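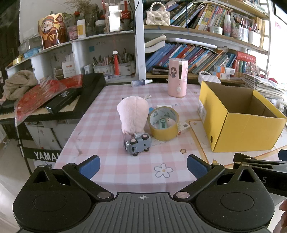
Recording a pick-and-place task by hand comes down to repeating one movement many times, with small changes each time. You hold the gripper, do the job yourself, and the arm learns from the recordings later. For a first task we suggest putting objects into an open box. Choose things that need different grips: a soft toy, a toy car lying on its side, a big roll of packing tape with a pencil sharpener inside the ring. The tape and the sharpener count as two objects, so decide before you start which one comes out first and keep to it. These notes follow the way we did it for the Holtside set, which ended up at 2,728 recordings.

## Before you record

1. Charge the gripper and wipe the finger pads.
2. Open Lisier and start a new task. Give it a short name made of a verb and two nouns, such as "put toy box".
3. Open and close the jaws fully, twice, so the app can read the width at both ends.
4. Put the box where you can reach into it without leaning. If your elbow is up by your ear, move the box.
5. Leave the shelves and the rest of the room as they are. You only need enough clear table to bring the jaws down beside each object.

## Recording one go

Start with the jaws open and the box in view. Press record and wait for the beep. Move to the object at an even pace, slower than you would with your bare hand, and stop for a moment before you close.

Close on the widest firm part. With a soft toy, squeeze until the fabric gives a little, then lift straight up. Go higher than the box wall before you move sideways. Most of our spoiled recordings were toys dragged over the edge because the lift was too low. 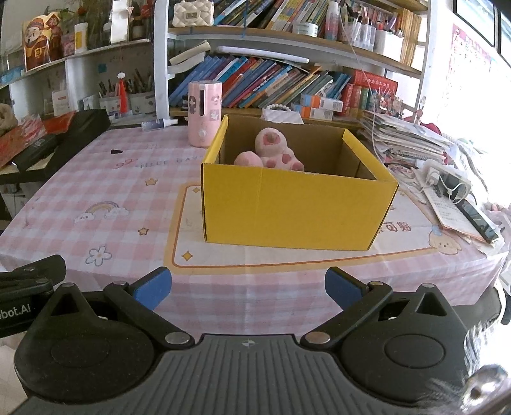
Lower the toy until it touches the cardboard, then open the jaws slowly. Don't drop it. If it falls over once you let go, leave it and end the recording as normal. A toy lying down in the box is still a toy in the box, and the arm will meet plenty of those.

Draw the gripper back until the whole box is in view again, then press stop. Each go should last between six and twelve seconds. Delete anything where you:

- touched the object with your free hand
- closed the jaws on nothing and tried again
- knocked the box out of place

Second tries can be useful, but keep them in a separate task so that they can be left out.

## Changing things between goes

Turn the toy a bit every time. Move the box every ten goes, by a hand's width or so, and turn it now and then so that you come at a corner. Swap the small items on the table too. Pens, erasers and a highlighter beside the box are enough.

Aim for 66 good goes per session, then rest your wrist. We had a version working on the Ondley arm after around 800, though it was clumsy with anything soft.
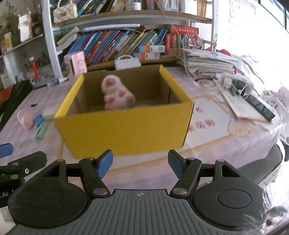
One reader wrote to ask whether left-handed recordings should be kept apart from right-handed ones. They had mixed the two in a single task and found that the arm hesitated just above the box, as if it couldn't settle on a side. They split the files, trained again on the right-handed half and the pause went away.

We now put the hand in the task name, so "put toy box L" and "put toy box R". If you have already mixed yours, Lisier lets you tag old recordings from the list view. Hold down on the first one, scroll to the last, and choose Tag.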